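Capítulo 4
Las masas y el reposo

Empezamos por fin con la harina, que es lo que muchos de ustedes esperaban desde la primera página (lo sé, porque mis alumnos de la escuela Cliltia me lo preguntan siempre antes de haber colgado el abrigo). Los tres capítulos anteriores trataron del fuego, de los caldos y del cuchillo, y no fueron un rodeo: quien ha aprendido a mirar un caldo con calma tiene ya media masa hecha en la cabeza.

En este capítulo prepararemos pasta fresca al huevo, una masa sencilla de pan y una de empanada. Las tres parten de la misma familia de ingredientes y, sin embargo, se comportan en las manos de maneras muy distintas, y aprender a notarlo es lo que me gustaría que se llevaran.

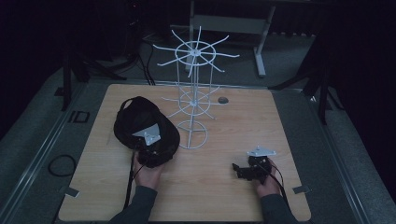
Mi maestra, Katalin Vass, amasaba sin reloj y sin receta a la vista. Pesaba la harina, eso sí, con una seriedad que nos hacía callar a todos, y después se olvidaba de la balanza para el resto de la mañana. "El huevo no sabe cuánto pesa", decía, y añadía un chorrito de agua o un puñado de harina según le pidiera la masa. Yo tardé un invierno entero en entenderla, así que no se desanimen si la primera bola les sale dura como una piedra, ¡la mía rodó por el suelo y no se deformó!

Para la pasta usaremos 200 gramos de harina y dos huevos, cantidad suficiente para dos personas con buen apetito. Se forma un volcán, se rompen los huevos en el centro y se va trayendo la harina desde los bordes con un tenedor, despacito. Cuando el tenedor ya no pueda más, siguen las manos: diez minutos de empujar con la base de la palma, doblar y girar. La masa está lista cuando se siente lisa y, al hundir un dedo, vuelve poco a poco a su sitio. Entonces se envuelve bien y se deja descansar media hora, y aquí les pido paciencia, porque una masa sin reposo se encoge bajo el rodillo y acaba uno peleándose con ella.

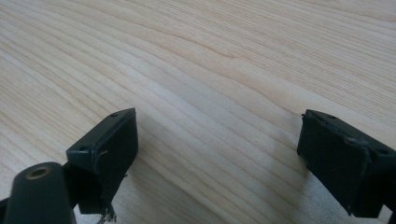

El lugar de trabajo merece también unas palabras. Se puede amasar sobre mármol, sobre acero o sobre madera, y cada cocinero defiende lo suyo con un cariño que no admite discusión. Yo soy de madera, clara y lisa, con la veta fina como la de este tablero, donde las líneas se ondulan un poco y se juntan en una especie de arco antes de volver a abrirse. Sobre una superficie así la pasta agarra lo justo y queda apenas rugosa, de modo que luego recoge mejor la salsa. Basta con un velo de harina, y al terminar se raspa y se pasa un paño apenas húmedo.

Antes de pasar a la primera receta, lean el apartado 4.1, dedicado a los tipos de harina, y tengan los huevos fuera de la nevera desde un rato antes. Si en su cocina hace mucho frío, como en la mía en noviembre, denle a la masa diez minutos más de reposo.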